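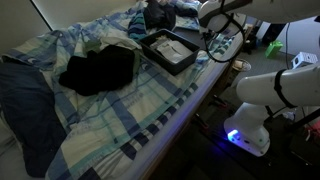
Plaid duvet cover, taken this morning

Winter duvets - what tog are you all using, and is wool worth it?

Posted by ludmila_m, 18 February 2025

Hello all, long-time reader and not much of a poster, so forgive me if I ramble. We moved into a stone cottage in July, when it was lovely and cool and we congratulated ourselves on how clever we'd been, and now of course we are paying for it. The bedroom faces north, there's one radiator under the window, and I've been going to bed in socks since the clocks went back.

At the moment we have a hollowfibre duvet, 10.5 tog, bought when we lived in a flat with neighbours on every side. I'm warm enough by two in the morning and then far too hot by five, and my husband is the other way about. A friend swears by wool and says she'd never go back. The one I've been looking at is the Brulter king size, medium weight, and it's 196 pounds, so I'd like to hear from people who've slept under wool for a few winters before I part with the money. Does it go flat? Does it smell? Can you wash it at all?

Thank you in advance, and sorry for the essay!
Ludmila

Reply from hemi_p

Welcome, Ludmila, and never apologise for an essay on here, we're all as bad as each other. I've had wool for six winters and I love it dearly. It feels thin when you first get it out of the bag and you'll think you've been robbed, but give it a week. It doesn't puff up round you like hollowfibre does, it sort of lies on you, and I stopped having that five o'clock boil you describe. There was a slight sheepy smell for the first few nights (I rather liked it) and then none.

Washing is the catch. I air mine over the banister on a dry, breezy day and sponge off any marks, and that's been enough for me.

Reply from Vendula C

I'm going to be the grumpy one, I'm afraid. We tried wool, a Caveo, and I was cold for a whole January. My mother's old feather duvet beats it easily, and that has been re-covered twice and is older than I am. I know feather isn't for everybody, and my sister sneezes if she so much as looks at it, but for a cold stone house I would want goose down and a proper cotton case with a close weave.

Also, and I say this kindly, 'can't be washed' ruled it out for us in the end. We have two small children and a dog who thinks he is a third.

Reply from hemi_p

Vendula, was yours the light one? They sell a summer weight that wouldn't keep a cat warm. I don't think it's fair to judge the lot on that.

Reply from Vendula C

It said 'all seasons' on the bag, Hemi! If all seasons doesn't include January I should like my money back.

Reply from sidra.u

Could I put in a word for two duvets? Proper separate singles, one each, on the one big bed. My husband's cousins in Denmark all do it and I thought it sounded terribly unromantic, but we've had ours for three years now and there's no more tugging in the night. You have a thick one, he has a thin one. It looks a bit odd when you make the bed, so I put a large cotton throw across both and then you can't tell.

Making the bed is quicker too. I used to get right inside the king size cover to find the corners and come out with my hair on end.

Reply from ludmila_m

Sidra, I do that with the cover as well, I thought it was only me! I'm very taken with the two singles. Hemi, would a single in wool hang down far enough at the sides, do you find? And Vendula, I haven't ruled out down, I promise.

Reply from hanane_h

Before anybody buys anything, have a look under the mattress. Ours was on open slats with a cold floor below, and a thick wool underblanket did more for us than any duvet ever has. Mine came from Polák, and it was a good deal cheaper than a new duvet. I'd try that for a fortnight first, and thick lined curtains if you haven't got them.

Reply from hemi_p

I'd second the underblanket. As for the width, singles are 135 cm across and I'm not a small man, and mine covers me with some to spare on both sides.

Reply from ludmila_m

Underblanket ordered this afternoon. I'll come back and tell you how we get on with it, and then I may well start all over again about pillows.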